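Gripper fault halts dish-handling trials at Gevesby

Two-armed robots at the Gevesby test site were stopped for most of July after a fault caused one gripper to let go of plates while the other kept pulling. Nobody was hurt.

The fault showed up during a dish-rack task run by Klinhom, which is developing the system for canteen kitchens. A plate came free on one side and swung into the rack, breaking it and two others. Staff pressed the stop button, but the second arm took six seconds to come to rest – far longer than the limit set for the site.
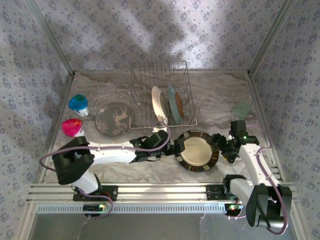 The two arms hold a plate between them in front of the dish rack.

Engineers went back through the logs of 1128 lifts and found five more in which the grip signal had dropped out briefly. They traced the problem to a worn connector and to a setting in the Fusero control software that let one arm carry on when it lost contact with the other.

"The connector was a cheap part and easy to change," said Sivaprasad Gowda, who leads safety testing at the site. "The slow stop worried us more. Both arms should halt together, whichever one has the fault."

Klinhom has replaced the connectors on all its units and changed the setting. The arms must now complete roughly 250 lifts at reduced speed before normal trials start again. A second site, at Dellia, uses the same software and has been told to make the change too.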